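Four evenings with the Clolidier home simulator

Sunday, March 13, 2022

I said in September that I wouldn't pay for another robotics subscription until one of them let me do something useful in the first evening. Then Juvden put Clolidier on a trial and I folded, because the trial was free and it rained all weekend.

For those who haven't had the emails: Clolidier is a simulator for household robots. You get a set of furnished homes, a two-armed mobile robot to drive round them, and a way of recording what you did so you can train something on it later. Juvden sell it by the month. The hobby tier is 40 pounds, the next one up is 110, and the page that compares them is laid out so that the cheaper column looks like it has something wrong with it.

The sales pitch is that you can collect "a season of practice in a weekend". I have been collecting practice for four evenings and what I mostly have is a great many recordings of me getting stuck in doorways.

Doorways are the thing to test, in my view. Every demo reel I've ever watched has the robot at a kitchen worktop, parked and square on, picking up a mug. Very nice. But a robot that is meant to live in a house has to get from one room to the next with both arms on, and that is where the sums start to hurt. So I skipped the mug tutorial and went looking for the narrowest way through I could find.
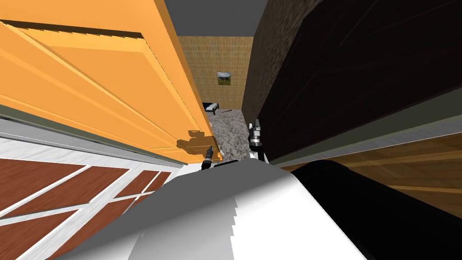 The first thing I'd complain about is the default view. The robot's own body fills so much of the bottom of it that you're steering by guesswork once you get close to anything. Juvden's guide says to "use the arms as a reference", meaning you look at where the grippers are and work out the rest. I suppose that's realistic. It's also tiring, and after half an hour I was leaning sideways in my chair as if that would help.

The second complaint is the collision handling. Brush something with an elbow and sometimes you get a clean stop, sometimes a shudder, and once the robot slid sideways and faced back the way it had come. I did the same approach several times over with the same settings and couldn't get the same result twice. For a toy I'd shrug. For something sold as a source of training data, at that price, I'd like to know what I'm recording.

I wrote to support about it. They replied within a day, which I'll give them credit for, and told me to raise the physics rate. I did. The contact got better and everything else got slower, to the point where my machine (not new, not terrible) was running at roughly half speed. There's a cloud option for that. It costs extra. You will not be amazed.

Now the fair bit. The homes are better than I expected. There are changes of flooring from room to room, there are pictures on the walls, and there's some sense that the rooms belong to the same building. I've used Jasevik's package for a couple of years and its houses all look like a dentist's waiting room. The one I spent most time in here is listed as Beaulieu, and the doors in it are proper panelled ones that you can be in the way of. If you're training anything that has to see, that variety matters more than how shiny the mug is.

Recording is simple as well. One key to start, one to stop, and the file lands where you told it to. I had no corrupt files at all. Jasevik can't say that, or at least my backup drive can't.
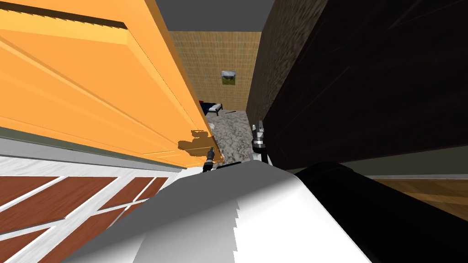 So would I pay for it?
At 40 a month, for a single month, with a list of jobs written out beforehand, I might. I wouldn't leave it ticking over on a card, and I can't see what the 110 tier gives a person working alone apart from more storage and a faster queue for the cloud machines.

What would change my mind is a published test of the contact model. Put a robot through a door 100 times from the same starting point and show me the spread. They must have done this in-house - I can't believe you'd sell it otherwise - and if the numbers are good it would be the best advert they could run. I asked for that too, in the same email. The reply dealt with the physics rate and left that paragraph alone.

The trial has a few days left on it. I'm going to try going through backwards with the arms tucked, which the guide says is unsupported, and then I'll have a go at the kitchen and see about that mug. If the files are any use for training I'll put up the results, good or bad.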